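Trivuten財団 ご担当 Soo-ah Gil様

中間報告(2022-12-07)
「片づけの部屋」事業

こんにちは、Tineke Van den Broekです。前回の報告書が堅すぎて読みにくかったとのことなので、今回はいつものおしゃべり口調で書きますね。会計の表は別便でお送りしています。

まずは数字から。3月に部屋を開けてから今日までの利用は93世帯、開室は64回になりました。申請書に書いた目標をもう超えているんです!夏に一度がくんと減って正直あせりましたが、秋口に子ども服の衣替え相談を始めたら、予約表がまた埋まりだしました。

部屋でやることは春から変わっていません。家から袋ごと持ってきてもらって、大きな台の上に全部出して、服は服、こまごました物はこまごました物で分けていく。それだけです。台には布をかけていて、最近の出番はもっぱらパンダ柄。白地にパンダがごろごろ寝転んでいるシーツで、明るいオレンジの服なんかをのせると、もうそれだけで部屋がにぎやかになります。 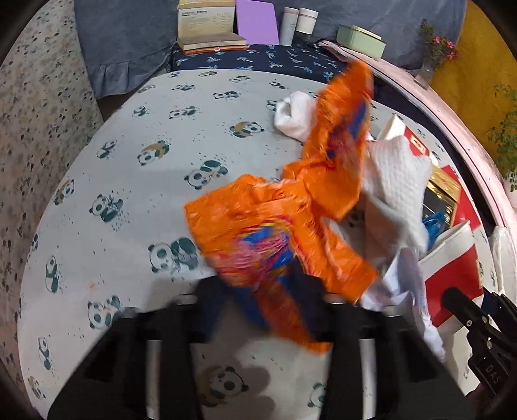

服の日は進みが早いです。たたみ方は三つ折り一種類しか教えません。最初はLino Fabbriさんが襟つき用、パーカー用、と図解を何枚も作ってくれたのですが、皆さん家に帰ると忘れてしまうので、思い切って一枚にまとめました(Linoさん、ごめんなさい。図解は壁に貼ってあります)。これで一回の相談時間が短くなり、午後の枠を一つ増やせました。

引き取り手のない服は、月末にまとめてMorkurierの便で古着の倉庫へ送っています。これまでの合計は336キロ。送料は予算より少し上がってしまい、その分は印刷費を削ってしのいでいます。来年度の見積もりでは、送料の行を直させてください。

さて、難しいのは服ではないほうの日です。バッグの底や引き出しの奥から出てくる物たち。たばこの箱、くしゃくしゃの赤い紙袋、紙コップ、何かの包み、ストラップ。いっぺんに台に広げると、持ち主さんはたいてい「うわあ」と言って一歩下がります。わたしも自分のバッグでやってみて、同じことを言いました。

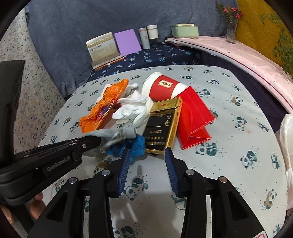
秋からは分ける先を「使う」「ごみ」「来週決める」の三つにしました。三つ目は甘いかなと迷ったのですが、Tuulikki Kettunenさんが引かなかったんです。その場で全部決めさせると次から来なくなるよ、と。入れてみたら再訪がぐんと増えて、彼女の言うとおりでした。来週決める箱は、ふたに日付を書いて棚で預かります。いま21箱あって、棚の下の段はもう満杯です。

困っていることも書いておきますね。一つは棚で、Kneževičという家具店に中古の出物がないか聞いているところです。もう一つは予約の管理。Punditzという予約ソフトを試したものの、電話で申し込む方が多くて、結局は紙の台帳と二重につけています。Brunello Sorrentinoさんが毎週突き合わせてくれていますが、先月は同じ枠に二組入れてしまいました(二組とも笑って相席してくださったので助かりました)。年明けからは紙一本に戻すつもりです。

今後の予定です。1月は年末年始の片づけ疲れ(と勝手に呼んでいます)の相談が増えそうなので、土曜の枠を一つ足します。2月は台所の引き出しだけを扱う回を試します。3月にはこの一年に来てくださった方へ短いアンケートをお送りして、結果は最終報告に載せます。質問の案ができたら先にお見せするので、聞いてほしいことがあれば遠慮なく足してください。

Gilさん、よかったら年明けに一度部屋へ遊びにいらしてください。開室は火曜と土曜の午後です。片づけたいバッグがあれば、ぜひそのままお持ちくださいね。

Tineke Van den Broek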